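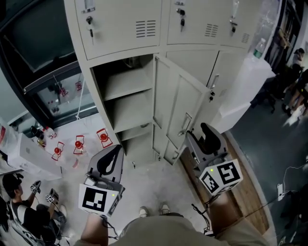
Re: [pandia-dev] marker cube pose flips near lockers

Obsa Feyisa wrote:
> The left cube pose flips when only one face is in view. I get 273 flipped
> frames out of 1,853 on the locker task. Is this the solver or my
> calibration?

Solver, most likely. A single square face gives two valid poses at low tilt, and Pandia keeps whichever has the lower reprojection error – at that range the two are nearly equal. Set pose_select to "temporal" and pass the previous gripper pose as the prior. If a flip lasts more than 4 frames, drop the segment and let Mak re-initialize once two faces are visible.

Please send the log from frame 563 on, with the cube geometry file.

Wing-yan Chiang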